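# Clelline Block Set: Data Card

Maintained by Thilini Pramanik and Ansel Dvorak, Werkville

## Summary

Clelline is a small set of solid-color shapes used for arranging and sorting on a flat board. This card covers the blocks, the board they sit on, and the layouts that come with them. It applies to version 2 of the set. Version 1 used a painted board, and its layouts are kept in a separate folder named `lyimo_old`.

## Contents

- `layouts/` has 124 layouts, one text file each
- `shapes.csv` has one row per block, with color, shape name and mass in grams
- `board.txt` has the board measurements and the origin corner
- `CHANGES.md` lists edits since the first release

## The blocks

Each block has one color all over. Shape names are kept short: `cube`, `prism`, `lobed`. A color can appear on more than one shape, so color alone does not identify a block. Use the `block_id` column.

Edges on the cube are softly rounded. We do not record this as a separate shape. The prism may lie on any of its faces, and the `face_down` field says which one. The lobed block is always started on a flat end.

## The board

The board is pale wood, glued up from strips, and it is left unpainted. Strip color varies from cream to tan. Rows in the layout files run in the same direction as the strips, which makes it easy to set blocks by eye before measuring. 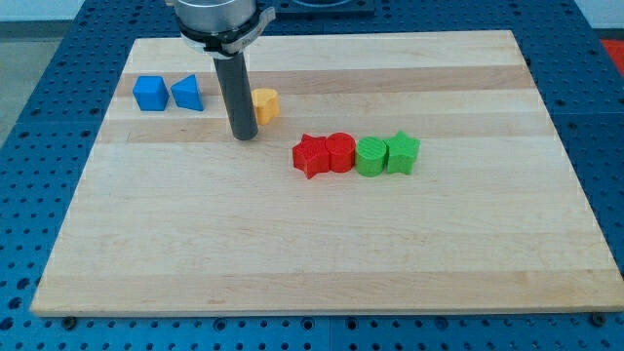
*Blue cube and prism on the darker strip, with a yellow-orange block to the right.*

The darker strip is part of the wood. It is not a marker, and no layout depends on it. If your board has strips in a different order, the files will still work.

## Reading a layout

Each line holds a `block_id`, an x and y position in millimeters, and a turn in degrees. Positions are taken at the center of the block's footprint. Blocks in a layout never overlap and are never stacked. The closest allowed gap between two blocks is 20 mm.

## Known problems

- In 30 layouts the prism has no `face_down` value. Treat it as resting on a rectangular face.
- The yellow-orange block is called `yellow` in the layouts and `amber` in `shapes.csv`. Both names point to the same `block_id`.
- Turn values for the cube are only meaningful up to 90 degrees. Some files go higher.

## Use

Free to copy and change with credit to Werkville. Send corrections to Thilini with the layout file name in the subject line. Fixes are merged in April.

Related

- Flutley Tray Inserts: Data Card
- Clelline version 1 layouts (archived)
- Notes on measuring a glued-up board

2 comments · 20 shares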